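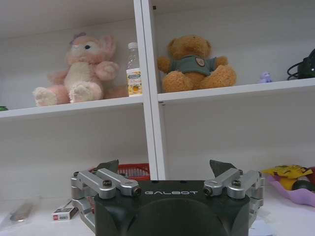 Speaker notes: Tidying a Desk with Two Arms
Ramil Belmonte, Mullitton Shared Workshop
February members' evening

Opening. Thank the Mullitton workshop for the use of the room. State the purpose of the talk: to report on the Bakos build, explain the choices made in software, and set out what remains to be done. Questions are welcome at any point.

The task. The build is intended to pick up small household items from a desk and return them to a shelf. Each trial begins with an instruction in plain words, such as "put the pen in the holder." A trial counts as complete when the item is released and the arm has returned to its rest position.

The work area. Members have asked why the shelves are so full. A bare shelf is an easy case, and homes do not have bare shelves. Soft toys, clear bottles and thin pens each call for a different grip, and clear plastic remains the most difficult for our depth sensing.
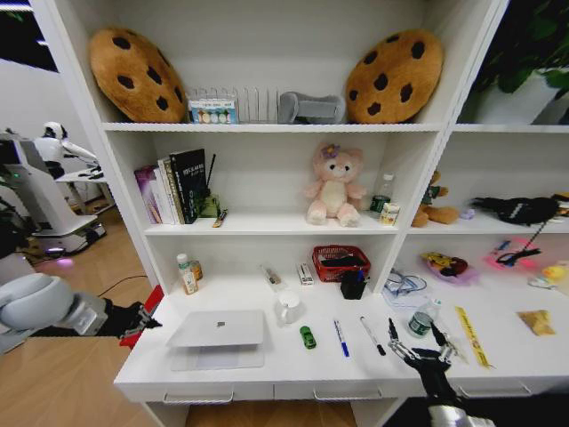
Slide 3. Desk and shelving unit with both arms; pens, mug and toy car on the desk surface.

Pause on this slide. Point out the two grippers and then the pens. Pens are the current subject of work. The fingers must close low and parallel to the desk, and an error of a few millimeters pushes the pen away.

Software. Motion planning is handled by Ustimon, our own scheduler, which was written in the workshop over the winter. It divides each task into short moves and checks the position of the item again before the fingers close. Dusilance, the logging tool, stores every attempt, including those stopped by hand.

Results to date. We have recorded 200 attempts. Of the first 100, most failures occurred at the approach. The later ones fail more often at release, chiefly with soft toys that catch on the fingertips.

Safety. Remind members that one person stays at the stop button during every run. Arm speed is limited whenever anyone is within reach of the desk.

Next steps. Repeat the pen trials with new fingertip pads. Begin work on the drawers, starting with the handles. Allow 10 minutes for questions, then invite members to read the logs at the workshop computer.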